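Nokitz 손목카메라 그리퍼 키트 - 식기 집기용 구성 / 구매 전 예산 안내
Endus 장비몰 > 로봇 > 그리퍼·엔드이펙터 > Nokitz
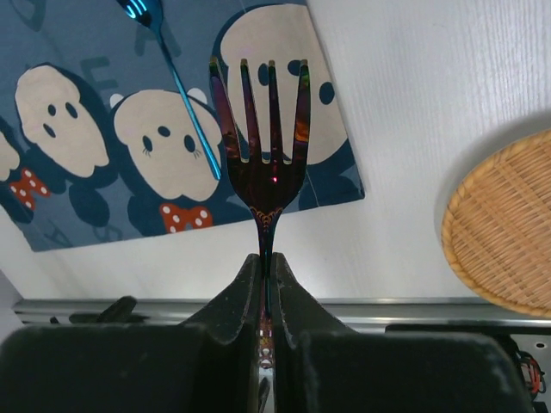
Prodromos Economou는 그리퍼 값만 보고 결재 올렸다가 케이블이랑 패드 때문에 품의를 두 번 더 썼다고, 부속까지 한 장에 적어 달라고 후기에 남겼음. 그래서 이번 페이지는 부속부터 다 적습니다. 길어요. 급하신 분은 금액 부분만 보고 문의 주세요.

상품 요약
두 손가락 평행 그리퍼 + 손목 쪽 소형 카메라 + 브라켓. 포크, 숟가락처럼 손잡이 가는 물건 집는 작업에 맞춘 구성. 팔(암)은 별도. 제어 PC 별도. 받침대 별도. 별도가 많습니다, 아래 꼭 읽어 주세요.

판매가
기본 키트 400만 원 (부가세 별도)
Nicholas 받침 프레임 추가 시 100만 원
암, PC, 설치 지원까지 다 묶으면 1000만 원 넘게 나옵니다. 어떤 암을 쓰느냐에 따라 차이가 커서 정확한 금액은 견적으로만 드려요. 전화로 대략 얼마냐고 하셔도 대답 못 드립니다. 죄송.

기본 키트에 들어가는 것
그리퍼 본체
손가락 한 쌍, 검정, 끝이 좁아지는 형
패드 한 쌍 (본체에 끼워져 나감)
손목 카메라, 렌즈 고정형
카메라 브라켓
통신 케이블, 전원 케이블
육각렌치, 볼트 봉투
종이 설명서 (영문). 한글은 파일로 메일 발송

안 들어가는 것
암
제어 PC
전원공급장치 ← 이거 제일 많이 빼먹음
받침 프레임
비상정지 스위치
예비 손가락, 예비 패드
암 쪽 플랜지 어댑터 (모델마다 달라서)

전원공급장치는 이미 갖고 계신 연구실이 많아서 뺐습니다. 없으면 주문서 비고란에 "전원 필요" 네 글자만. 견적에 넣어 드려요. 갖고 계신 것을 쓰실 거면 정격 사진 찍어서 보내 주시는 게 빠름.

어디에 쓰나
식기 분류 연습, 집기 동작 데이터 모으기, 주방·식당 쪽 자동화 사전 검토. 포크처럼 얇고 긴 물건의 손잡이를 양쪽에서 잡는 동작이 기본. 그릇이나 컵은 됩니다만 손가락을 바꾸셔야 해요. 무거운 냄비는 안 됨. 문의 많은데 안 됩니다.

광택 있는 금속 식기 쓰시는 분들께. 카메라로 물체 찾을 때 반사가 골치입니다. 특히 색 코팅 들어간 제품은 각도 조금만 바뀌어도 색이 다르게 잡혀요. 조명 예산을 따로 빼 두시길. 비싼 것 필요 없고 확산판 붙은 것이면 됨. 조명은 저희가 안 팝니다. 아무 데서나 사세요.

실험에 쓸 식기도 미리 정해 두시는 게 좋습니다. 장비 다 들어왔는데 포크가 없어서 구내식당에서 빌려 오셨다는 곳도 있었음. 그리고 실제 현장에서 쓰는 물건으로 하세요. 연습용 따로 현장용 따로면 나중에 다시 맞춰야 합니다. 식기값은 소모품비로 처리하시는 곳이 대부분. 기관 규정은 저희가 몰라요, 담당 부서에 확인.

예산 짤 때 순서
보통 그리퍼부터 고르시는데 저희는 물건부터 적으시라고 합니다. 잡을 물건, 잡을 위치, 놓을 자리. 이 세 가지가 나오면 손가락 모양이 정해지고 그다음이 그리퍼, 그다음이 암. 암을 먼저 사 버리면 플랜지 때문에 어댑터 새로 깎는 일이 생깁니다. 어댑터 제작비가 은근 아프고 시간도 먹음.

적어 오시면 좋은 것
잡을 물건 목록 (사진이면 더 좋음)
제일 얇은 것, 제일 무거운 것
작업대 크기
암 모델명, 플랜지 도면
PC 운영체제
전기 콘센트 위치
쓰실 시기

이것 없이 전화 주시면 어차피 저희가 하나씩 다시 여쭤봅니다. 메모해 두고 전화 주세요.

암 고르기
Jivum 소형 암하고 제일 많이 나갑니다. 플랜지가 바로 맞아서 어댑터가 필요없음. 식기 정도 무게면 소형으로 충분한데, 그리퍼 자체 무게에 카메라, 브라켓, 케이블 무게까지 더해서 보셔야 해요. 암 카탈로그에 적힌 가반하중에서 그걸 다 빼고 남는 게 실제로 들 수 있는 무게. 여기서 계산 틀려서 교환하신 분 계십니다. 교환 배송비 고객 부담이었음.

다른 회사 암도 됩니다. 플랜지 도면만 주세요. 도면 없으면 볼트 구멍 간격 재서 보내 주셔도 되는데 이 경우 안 맞아도 어댑터 반품 불가. 주문 제작품이라 어쩔 수 없어요.

중고 암 갖고 계신 분. 제어기 펌웨어 버전부터 확인. 너무 오래된 것은 통신이 안 붙습니다. 붙는지 안 붙는지 사기 전에 알려면 버전 화면을 찍어서 보내 주세요. 그날 안에 답 드림 (오후 늦게 보내시면 다음 영업일).

Nicholas 받침 프레임
알루미늄 프로파일 조립형. 작업대 위에 올리거나 볼트로 고정. 길이 조절은 레일 교체로 합니다. 직접 자르실 수도 있는데 자른 면 정리 잘 하셔야 하고요, 케이블이 그 면에 쓸리면 피복 나갑니다. 코너 캡 들어 있으니 꼭 끼우세요.

이미 튼튼한 작업대가 있으면 프레임은 안 사셔도 됩니다. 흔들리는 책상이면 사세요. 책상 흔들리면 카메라도 같이 흔들려서 데이터 못 씀. 바퀴 달린 카트 위에 올려도 되냐는 문의 종종 오는데 권하지 않습니다. 바퀴 잠가도 움직여요.

손가락과 패드 (소모품)
손가락은 잘 안 닳습니다. 닳는 것은 패드. 패드를 예산에 안 넣으시는 분이 너무 많음. 금속 식기만 계속 잡으면 더 빨리 닳고, 물기 있는 식기면 또 다릅니다. 얼마나 가냐고들 물으시는데 작업마다 너무 달라서 숫자로 못 적어요. 첫 주문 때 예비를 같이 넣고, 한 달 써 보고 다음 수량 정하시는 게 제일 낫습니다.

패드 교체는 렌치 하나로 됨. 전원 끄고 하세요. 켜 놓고 하다가 손가락 닫히면 다칩니다. 이건 진짜로 꼭.

예비품 추천
혼자 쓰는 연구실: 패드 두 쌍
수업용, 여러 명이 번갈아: 패드 여유 있게 + 손가락 한 쌍
현장 시험: 위에다가 통신 케이블 하나 더. 현장에서 케이블 나가면 하루 날아갑니다

카메라
손목에 붙는 소형. 그리퍼 손가락 쪽을 바라보게 달립니다. 잡기 직전, 잡은 직후 상태를 가까이서 보려고 쓰는 것. 작업대 전체는 이걸로 못 봐요. 전체를 봐야 하는 작업이면 고정 카메라를 따로 하나 잡으세요. 삼각대나 기둥 값도 같이. 카메라만 사고 세울 데 없어서 다시 연락 오는 경우 있음.

초점은 고정형. 가까운 손가락 밑동은 흐리게 나올 수 있습니다. 불량 아니에요. 손가락 끝 쪽 기준으로 맞춰 놓은 것. 먼지 끼면 극세사 천으로, 알코올은 소량만.

배경도 신경 쓰세요. 벽에 무늬 있는 천이나 포스터 있으면 인식 쪽 하시는 분들은 호불호가 갈립니다. 깨끗한 배경이 편하다는 분, 일부러 복잡하게 두고 학습시킨다는 분. 정답은 없고 작업 목적대로. 다만 중간에 바꾸면 앞뒤 데이터가 섞이니까 기록은 남겨 두시길.

케이블
짧게 쓰지 마세요. 손목이 돌아가는 만큼 여유가 필요합니다. 기본 케이블은 소형 암 기준 길이. 중형 이상이면 연장 필요. 연장 케이블은 정품만. 시중 연장선 쓰다가 카메라가 끊긴다고 AS 오는 거 대부분 이것. 타이로 묶을 때 관절 부위는 너무 조이지 말 것.

PC
그리퍼만 움직일 거면 사양 안 높아도 됩니다. 카메라 영상 저장까지면 저장장치 넉넉하게. 학습까지 같은 PC로 하실 거면 그래픽카드 예산이 그리퍼값에 맞먹기도 해요. 이미 있는 서버로 학습 돌리는 쪽이 보통. 데이터 옮길 방법 미리 생각해 두시고. 학교 망에서 막히는 경우 있습니다, 전산실에 먼저 물어보세요.

설치
직접 설치하셔도 됩니다. 조립해 보신 분이면 반나절. 처음이면 하루 잡으세요. 설치 지원 신청하시면 기사 방문. 지역에 따라 출장비 다름. 방문 전에 해 두실 것

작업대 비우기
콘센트 확보
PC 관리자 권한 계정 (이거 없어서 그냥 돌아온 적 있음)
암 고정 완료
담당자 한 분 현장에 계실 것

방문 당일 교육은 기본 동작까지. 열기, 닫기, 힘 조절, 비상정지. 물체 인식 프로그램은 교육 범위 아님. 그쪽은 별도 상담으로 받습니다.

안전
힘이 세지 않은 그리퍼지만 손가락 끼면 아픕니다. 암이 움직이는 범위 안에 사람 들어가지 않게. 수업용이면 펜스나 바닥 테이프 예산도 잡으세요. 비상정지 스위치는 손 닿는 데. 포크 같은 뾰족한 식기를 잡은 채로 빠르게 움직이는 시험은 보호대 없이 하지 마세요. 날 있는 칼은 이 구성으로 권하지 않음.

구매 방식별 안내
개인: 장바구니로 바로. 카드, 계좌이체
대학, 연구소: 견적서 → 발주 → 납품 → 검수 후 결제 가능. 견적서는 요청 당일 발송
기업: 세금계산서. 첫 거래는 선결제
나눠서 사기: 됩니다. 그리퍼 먼저, 프레임 나중 이런 식. 단 설치 지원은 다 모인 다음 한 번에 쓰시는 게 이득
대여: 현재 안 함

비교견적 필요하신 분은 저희한테 타사 견적까지 달라고 하지 마시고요... 규격서는 드립니다. 규격서로 다른 데 받으시면 됨.

예산 올릴 때 항목명
기관마다 다르지만 자주 쓰시는 표기 적어 둡니다. 복사해서 쓰세요.
로봇 엔드이펙터 (그리퍼) 일식
손목 장착 카메라 및 브라켓
작업대 프레임
그리퍼 패드, 손가락 (소모품)
케이블 및 전원장치
설치 및 교육
예비비

일식으로 한 줄에 다 묶으면 나중에 부속만 추가 구매할 때 설명이 길어집니다. 나눠 적는 것을 추천. 반대로 항목이 너무 잘게 나뉘면 검수가 번거롭다는 분도 계심. 행정 담당자분하고 먼저 얘기하세요.

수업용으로 100만 원 남짓 안에서 되냐고 물으시는 분들, 이 구성으로는 안 됩니다. 교육용 소형 세트 따로 있으니 그쪽 페이지를 봐 주세요.

납기
그리퍼 키트는 재고 있으면 바로 출고. 프레임은 규격 길이면 며칠, 주문 길이면 더 걸림. 암은 제조사 사정 따라감. 8월은 공장 휴가가 있어서 늦어집니다. 학기 시작 전에 받으셔야 하면 미리미리. 매년 그 시기에 독촉 전화 폭주인데 저희도 방법이 없어요.

출고 마감은 오후 두 시. 그 뒤 주문은 다음 영업일.

받으시면 바로 할 일
박스 겉면 찍어 두기. 찌그러져 있으면 뜯기 전에 연락.
구성품 대조. 볼트 봉투가 완충재 사이에 껴 있는 경우 많음. 없다고 하시기 전에 한 번만 더 찾아 주세요.
전원 넣기 전에 손가락 사이에 끼인 것 없는지.
시리얼 등록. 등록해야 보증 시작일이 납품일 기준으로 잡힙니다. 안 하면 출고일 기준이 되요.

보증
본체 일 년. 카메라 일 년. 패드, 케이블은 소모품이라 초기 불량만. 분해하시면 보증 끝. 손가락 교체, 패드 교체는 분해 아님. 손가락을 직접 출력해서 끼우셔도 보증 유지됩니다만 그 손가락 때문에 본체가 망가진 경우는 유상.

직접 출력하시는 분들은 장착부 치수 파일 요청하세요. 메일로 드림. 무료.

반품
개봉 전 가능. 개봉 후는 불량만. 주문 제작 어댑터, 자른 프레임은 불가. 검수 늦어져서 반품 기한 지났다는 얘기 자주 듣는데 기한은 받은 날부터 셉니다. 검수한 날 아님.

최근 들어온 문의 몇 개 정리
플라스틱 포크도 잡히나요 → 잡힘. 힘 낮추세요. 기본값으로 잡으면 휩니다.
젓가락 → 한 짝씩은 됨. 두 짝 한꺼번에는 어긋나요.
벽에 걸린 것 집기 → 암 도달거리 문제. 작업대에서 벽까지 재서 보내 주세요.
왼쪽 오른쪽 손가락 따로 움직이나요 → 아니요 같이 움직임.
세척 → 물 닿으면 안 됨. 마른 천.
식품 닿는 용도 → 인증 없음. 시험, 연구용으로만 쓰세요.
두 대를 한 PC에 → 가능. 포트 번호만 다르게. 허브는 전원 있는 것으로.
데모 → 방문 예약제. 본인 식기 들고 오셔도 됩니다. 오히려 환영.

견적 요청 양식
기관명 / 담당자 / 연락처
암 모델
잡을 물건
필요 시기
프레임 필요 여부
전원 필요 여부
설치 지원 여부
예산 상한 (적어 주시면 맞춰서 짜 드려요. 안 적으셔도 됨)

메일이 전화보다 빠릅니다. 점심시간엔 전화 안 받아요.

같이 보는 상품
Nokitz 교체용 패드
Nokitz 손가락 (넓은 형)
Jivum 소형 암
Nicholas 받침 프레임 / 코너 캡
손목 카메라 연장 케이블 (품절, 입고 알림 신청 가능)

가격표는 환율 따라 바뀝니다. 견적서에 적힌 유효기간 확인해 주세요. 지난 견적서로 발주 넣으시면 다시 뽑아야 함.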